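Pesquisar neste site
Buscar

Oficina de Manipulação Bimanual - notas da aula 6
Varrer a mesa com duas mãos (tarefa Vetuscombe)

Oi, gente! Estas são as minhas notas da aula de terça, arrumadas às pressas porque várias pessoas me pediram. Não substituem o caderno de vocês e têm um buraco no meio, onde eu fiquei desenhando no quadro e depois apaguei sem copiar. Quem tiver esse desenho, por favor, mande para o fórum da turma.

Só para situar quem perdeu a aula 5: passamos a limpo a tarefa de segurar e soltar objetos rígidos com um braço só e ficou combinado que daqui em diante tudo é com os dois. A tarefa Vetuscombe é a primeira em que cada braço tem um papel diferente. Um segura a pá, o outro segura a escova, e a sujeira tem que ir parar dentro da pá. Parece coisa de criança e eu adoro isso, porque todo mundo na sala sabe fazer e quase ninguém sabe explicar como faz (tentem! eu pedi para a turma explicar em voz alta e saíram umas coisas ótimas).

1. Quem manda em quem

A primeira discussão boa foi sobre coordenação. A ideia mais óbvia é deixar a pá parada e só mexer a escova. Funciona para um pedaço que já está na frente da boca da pá e funciona mal para o resto, porque a escova tem que trazer tudo de longe, sempre na mesma direção. A segunda ideia é mover a pá até perto do pedaço e aí dar uma varrida curta. A terceira, que eu prefiro, é tratar os dois movimentos como um só: a pá avança um pouquinho enquanto a escova vem ao encontro dela.
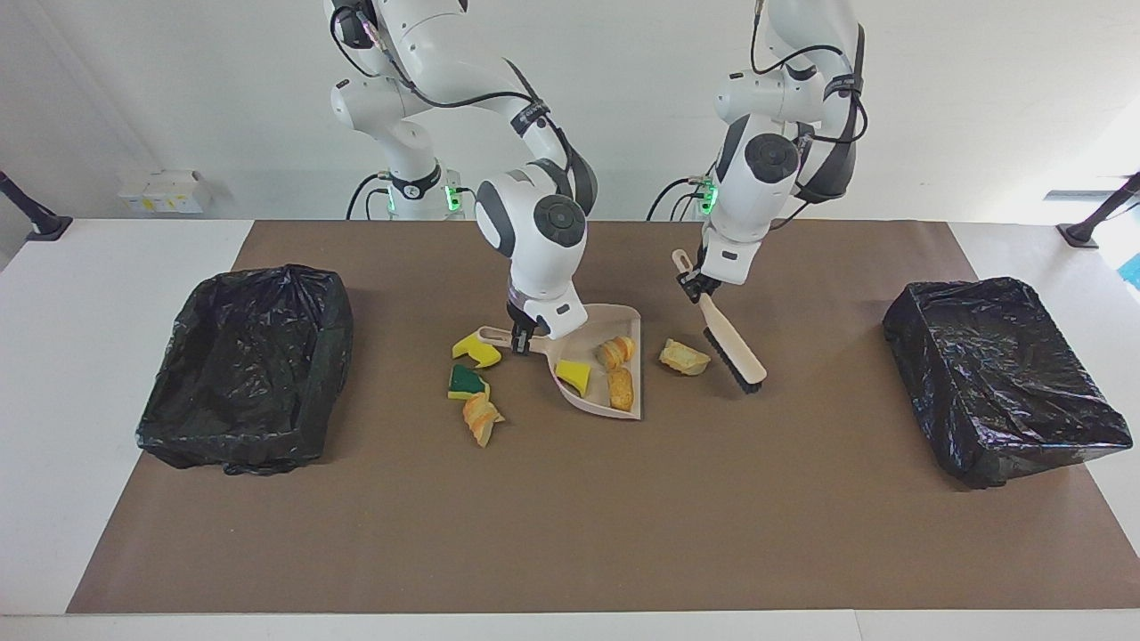
Fig. 1 - Pá no braço direito, escova no esquerdo, pedaços de pão e de esponja por recolher.

Reparem na pega da pá, pelo cabo curto. Qualquer giro pequeno do punho vira um deslocamento bem maior lá na borda, e se a borda levanta do papel o pedaço passa por baixo ou empurra a pá em vez de subir nela. Anotem isso com letra grande, porque vai cair na lista 3 e porque é o erro que eu mais corrijo.

Direita e esquerda, aliás, são sempre as do robô. Já perdemos meia aula por causa disso no semestre passado, então escrevam no alto da folha.

2. Por que pão e esponja

Me perguntaram por que não usamos bolinhas ou cubinhos, que seriam muito mais fáceis de simular. Pois é, seriam! Mas a gente quer material que se comporte de jeitos diferentes debaixo da mesma escova. O pão tem casca, rola de um jeito torto, pode soltar farelo. A esponja é leve, deforma e volta, e o lado verde, áspero, não desliza como o lado amarelo. Se vocês escreverem uma única força de varrida para tudo, ou o pão fica para trás ou a esponja voa.

O que eu peço no relatório:

- dizer qual pressão de escova vocês escolheram e em que altura do cabo foi a pega;
- dizer se a varrida muda conforme o material ou se é igual para todos;
- contar pelo menos um caso que deu errado, com detalhe (relatório em que tudo deu certo eu leio com desconfiança, já aviso).

3. Os dados que vocês vão usar

O conjunto da turma, que batizamos de Modari, tem 1.442 episódios. Desses, separei 249 para validação e vocês NÃO treinam com eles, nem um pouquinho, nem para ver se melhora. Cada grupo recebe ainda 18 episódios com anotação de fase (aproximar, apoiar, varrer, recolher, despejar), que servem para conferir se a segmentação de vocês faz sentido.

O carregador é o Ruddock, o mesmo da lista 2. Quem ainda tem a versão antiga, atualize antes de começar - a antiga lê os dois braços na ordem trocada e não dá mensagem de erro nenhuma. Passei um domingo inteiro procurando defeito no meu código por causa disso.

4. O que a câmera de cima não conta

Aqui foi a parte do quadro apagado, então vou de memória. Com uma câmera fixa a gente enxerga bem a disposição geral: onde estão os dois sacos pretos, onde está a pá, para que lado a escova aponta. O contato é outra história. Saber se a cerda está encostada ou a um dedo do papel, olhando de longe, é quase chute. Por isso comparamos com a vista da cabeça, que mostra os restos mais de perto, mas em compensação deixa coisa de fora pelos lados, e o próprio braço pode tapar parte do trabalho.

Exercício que fizemos em sala: peguem a vista da cabeça e marquem só o que dá para afirmar com ela, sem usar nada da outra. Os dois pedaços de esponja estão ali, um com a camada verde por cima, o outro com o amarelo virado para cima. E a ferramenta? Só se vê um cabo comprido de madeira clara, com a ponta arredondada. Metade da turma escreveu "escova" porque já sabia qual era a tarefa. Eu também escreveria! Só que o modelo de vocês, se receber apenas essa vista, vai ter que se virar com o cabo.
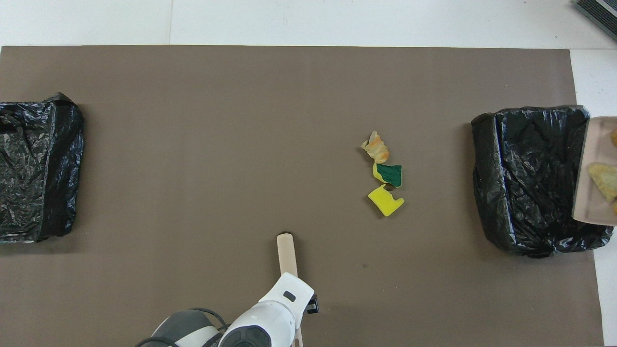

5. Para a próxima aula

Tragam a lista 3 resolvida até a questão do giro do punho. As duas últimas são mais difíceis e podem ficar para depois, embora eu recomende pelo menos ler os enunciados.

Vamos passar para a fase de despejar, em que a pá vai até um dos sacos e vira. Pensem desde já em duas coisas: a trajetória da pá cheia (quanto dá para inclinar antes de o pão escorregar?) e o que a escova faz enquanto isso. Um grupo propôs deixar a escova por cima, segurando o conteúdo como uma tampa, e eu achei a ideia linda, mas quero ver a conta das colisões entre os dois braços antes de alguém rodar isso no robô de verdade.

Reserva de horário no laboratório continua pela planilha Dellex. São 2 horas por grupo, e quem faltar sem avisar vai para o fim da fila. O botão de emergência fica com uma pessoa do grupo o tempo todo, na mão, sem celular na outra. E por favor, varram o papel no final e guardem os pedaços de esponja, que dá para usar de novo. O pão não, o pão vai para o lixo no mesmo dia.

Dúvidas no fórum, que assim todo mundo lê. A correção da lista 2 sai até o fim de abril, prometo.

12 comentários · 7 compartilhamentos

Contato | Material de uso didático | Voltar ao topo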